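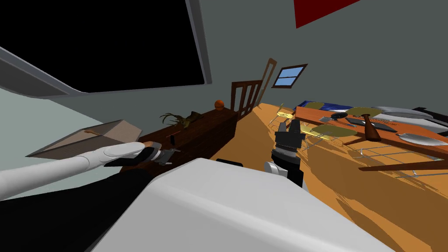
The Tresard open day starts at nine, and by twenty past the visitors' parking lot was full and they were sending people to the gravel strip behind the bus depot. I mention it because the leaflet promised "ample parking." It also promised a full tour of the water treatment works, and I would call what we got two thirds of one.

I went because of my bill. Tresard took over our supply a few years ago, and since then the standing charge has gone up every March along with a letter about investment. I wanted to see the investment.

We were put in groups and given hard hats. Mine had someone else's initials inside. The first stop was the intake, where river water comes through a set of bar screens and a rake pulls off the branches and plastic bags. This part was good. It's loud, it smells like a pond, and you can see exactly what it does. Our guide said the screens lift out some 200 pounds of trash on a normal day and a lot more after a storm. I asked what happens to it and was told it goes to landfill. There is a poster in the lobby about zero waste.

After that came the settling tanks. They are big, round and slow, and there isn't much to say about them once you've watched the arm go past a couple of times. A boy behind me asked whether anyone had ever fallen in. The guide said no, and then that the railings were new.

The filter hall is the piece they want you to admire. The old sand beds were rebuilt by a contractor called Drenis, and Tresard has put up a display with a cutaway model and a lot of blue lettering. According to the panel, the project replaced 3,943 nozzles in the filter floors. Fine, but the panel doesn't say how long the old ones had been failing, and when I asked, the answer was about how proud the team was. What I did learn is that each bed gets washed backward with air and water when it clogs, and that they time this for the night when they can. We weren't shown a wash. There was a video of one, with music.

Then we stood in a corridor. The pump room was on the leaflet, and it was closed "for operational reasons." Through the window in the door I could see two Stalex pumps, one with its casing off. I don't object to a water company repairing a pump. I do object to being walked past it quickly and told about the wildlife pond.

The wildlife pond has ducks.

The tasting was in the cafeteria. They set out three jugs - tap water, bottled water and tap water run through a kitchen filter - and asked us to pick the tap. Most of my group got it wrong, and a woman with a clipboard looked delighted. All three had been chilled. Cold water tastes of very little, whoever sells it to you. At home mine comes out lukewarm in summer and smells of the swimming pool, so I said I would like to try it at that temperature. She wrote something down.

Lunch was a D'Amico van by the gate, sausage or cheese, cash preferred. The line was long and the sausage was decent. I'd put it slightly ahead of the filter hall.

The last session was questions in the training room. Someone wanted to know how many leaks were reported last year in our district. The figure given was 585, with 43 still open. That seemed like a frank answer until a man near the front asked how many of the 43 had been open more than six months, and they offered to get back to him by email. Nobody from the billing side was present, so my own question about the standing charge went on a card and into a box.

If you are thinking of going next year, go for the intake screens and get there before nine. Wear shoes you can rinse. Children under eight aren't allowed past the settling tanks, a rule that appears on the back of the leaflet in small print, and two families in my group found out about it at the door.

I've had no reply about the card.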